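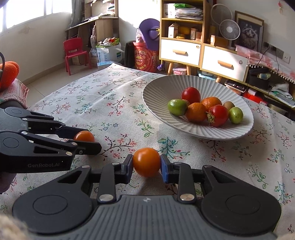

Sorting table, produce set: orange cherry tomatoes being handled beside the shared plate.

Wendari Tabletop Produce – data card

Summary
Wendari is a collection of short recordings of small fruit and vegetables being picked up, moved and put down on a dining table. It covers ordinary kitchen sorting: mixed produce on a plate, loose pieces on the cloth, one or two items handled at a time.

Contents
120 sessions, 2,000 labeled handling events. Sessions were recorded in two homes, Lemville and Vuncombe. The Vuncombe sessions use the fluted white plate and the floral tablecloth.

Produce classes
There are 14 classes. The ones that cause most labeling questions:
tomato_red – ripe, any size above cherry, with or without calyx
tomato_green – includes oblong and speckled fruit
tomato_cherry_orange – glossy, round, small
mandarin – dimpled skin, whole only
fruit_brown_small – catch-all for small brown round fruit; species not recorded

Labeling rules
Label the item, then the support (plate, cloth, bowl, none). An item behind another is labeled if any part of its skin shows. Color is judged by eye at the start of the session and does not change afterwards, even if the light does. A calyx that falls off during handling stays part of the parent item.

Known issues
Orange cherry tomatoes and small mandarins were swapped in 50 events in the first release. Fixed in April. Patterned cloth lowers segmentation quality near the plate rim – use the Brekke masks for those sessions.
Weights are missing for all Lemville sessions.

Not included
Cut, peeled or cooked produce. Leafy vegetables.

Maintainer
Vilmos Katona. Report label errors with the session number and event index.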